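Derton Workshop Members Complete First Stage of Two-Armed Assembly Robot

DERTON – Members of the Derton Community Workshop have completed the first stage of a two-armed robot intended to practice small assembly tasks, the workshop announced in its January bulletin. The machine, known to its builders as Sisivel, now has both arms and both hands mounted at a shared bench in the rear bay of the building.

The project was proposed by Mounir Nasr, a retired machinist, and approved as a long-term member build with a budget of $2,621. That sum covers the bench, the power supply, wiring, fasteners and the materials used for the task board. The arms and hands were bought secondhand by three members of the build group and remain their property under a written agreement with the workshop.

"We asked for bench space and a locked cabinet, and we received both," Nasr said. "Most of the work since then has been evenings spent on mounting, cable routing and software, in that order."

The build group meets at 7 p.m. and consists of Nasr, Liudmyla Kravets, Gøran Skjelbred and Tamara Nazarenko. Kravets is responsible for the control software. Skjelbred designed the mounts and the bench. Nazarenko joined the group after completing the workshop's introductory electronics course and has taken charge of the wiring and the task board.

According to the bulletin, the first stage had a narrow goal: to hold both arms steady over the bench, with each hand able to move to a set position and return to it without striking the other. The group repeated the motion 500 times over several sessions before recording the stage as complete. Two mounting bolts on the right side were replaced during that period with a longer type, and a cable clamp was moved after it was found to rub against the arm.

The second stage concerns the task board, a white rectangular panel laid lengthwise on the bench and fitted with pegs, plates and small parts. Nazarenko said the layout had been revised several times, mainly to leave enough clearance for the fingers.

"A person can reach between two pegs without thinking about it," she said. "The hands need more space than that, and they need it in directions I had not planned for. The first board was far too crowded and we gave it up."

The current version includes a square recessed plate and a smaller plate with three narrow slots. Upright pegs are spread over much of the surface, with larger parts set side by side along one edge. Fixtures can be moved between sessions, although the group has agreed to keep the present layout until the software has been tested on it in full.

Bench sessions follow a fixed order. The arms are brought over the board with the hands held clear of the parts, the positions are checked against the software, and only then is a first reach attempted. Kravets said the check takes longer than the reach itself and is not skipped, even when the previous session ended without a fault.

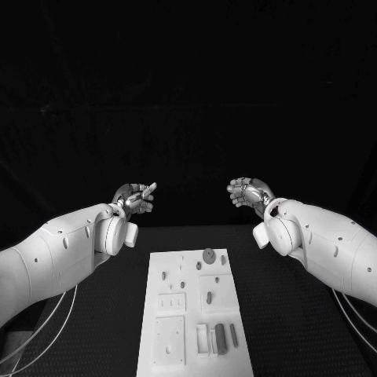

Schedule for the Second Stage

The group plans to begin with single-handed tasks. Each hand will be asked to grip a peg, lift it clear of the board and set it back down. Two-handed tasks, in which one hand steadies a part while the other works on it, will follow once the single-handed results are considered reliable. Kravets has set the mark at 80 successful attempts in a row for each hand.

"It is an arbitrary number, but we wanted one written down before we started," she said. "Otherwise there is a temptation to stop after a good evening."

Skjelbred said the main mechanical question is stiffness in the bench. Movement at the shoulder end of an arm becomes larger by the time it reaches the fingertips, and the bench top was not originally designed to carry the load. A steel cross brace will be added beneath it before the two-handed work begins. The brace is being cut from stock donated by Bondarchuk, a metal supplier on the east side of Derton that has provided offcuts to the workshop in the past.

The cables beneath the arms are also due for attention. Nazarenko intends to add guides along the edges of the bench – a job that was left until the arm positions were settled – and to label both ends of each cable.

Rules for Use of the Rear Bay

Sheena Skinner, who manages the workshop, said that members not involved in the build may continue to use the rear bay during the day. When the robot is powered, a chain is placed across the entrance to the bay and a second member of the build group must be present at the emergency stop. The same rules apply to guests and to members observing a session.

Skinner added that the drill press and the band saw formerly kept in the bay have been moved to the main floor. Members who had reserved either machine for January do not need to book again.

"The rear bay was not heavily used in the evenings, and this has been a reasonable use of it," Skinner said. "We have asked the group to report to members each quarter, and to leave the bench clear enough for the floor to be swept."

Funding and Documentation

Of the approved budget, $1,000 has been set aside for the second stage and for replacement parts. The group has not requested additional funds. Any further spending would require a vote at a regular members' meeting.

Drawings of the mounts and the task board will be placed in the workshop's Bakano folder, the shared archive in which members keep plans for completed builds. Skjelbred said the mount drawings are finished and need only a final check of the hole spacing. The board drawings will be added when the layout is no longer changing. The control software will be held back until Kravets has written instructions for it.

The group will give a short talk on the build at the next members' evening, beginning at 6:30 p.m. in the front room. The talk will cover the mounts, the wiring and the design of the task board, followed by time for questions. Members who wish to observe a bench session should sign the sheet at the front desk. Observers must be at least 16 years of age and are asked to arrive before the chain is put in place.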